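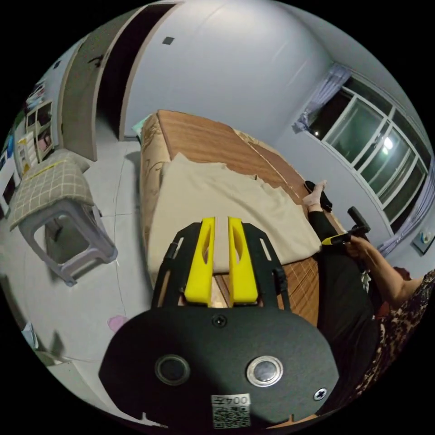 Tiled bedroom, with the bed.

Local history > Grenuvstead > Miltgate chimney > Checklist
Last updated: May

Miltgate mill chimney, check before the heritage walk
Checked by Blažena Doležal, comments by Hanyu Liao

Base brickwork: PASS. Soot hides most of it, so I'd call this a guess.
Iron bands (4): PASS from the ground. Has anyone been up since the mill shut?
Fencing: FAIL. Two panels loose on the Čierny Street side.

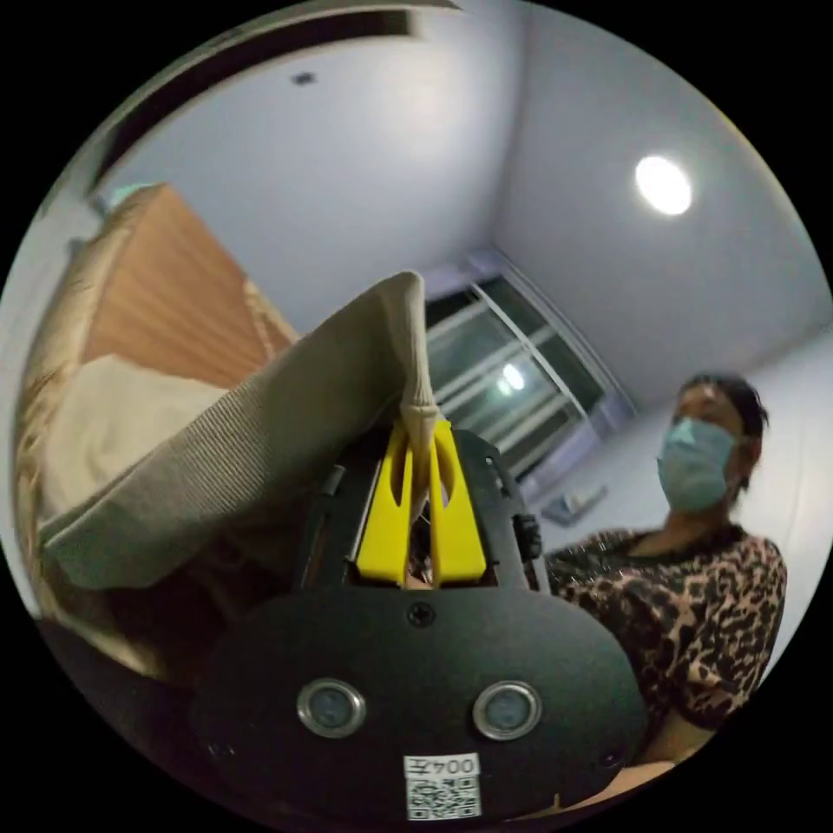 Warning signs: PASS, though one still gives the old mill office number.
Viewing step: limit of up to 50 people. I can't find who worked that out, and it looks generous to me.
Height board: says 81 feet. The guidebook disagrees. Leave it covered.
Repairs quote: 2,250 for the fence alone. Get another.

Walk may go ahead once the fence is fixed and I've seen it.

Contact the history group | © Grenuvstead Local History | Back to top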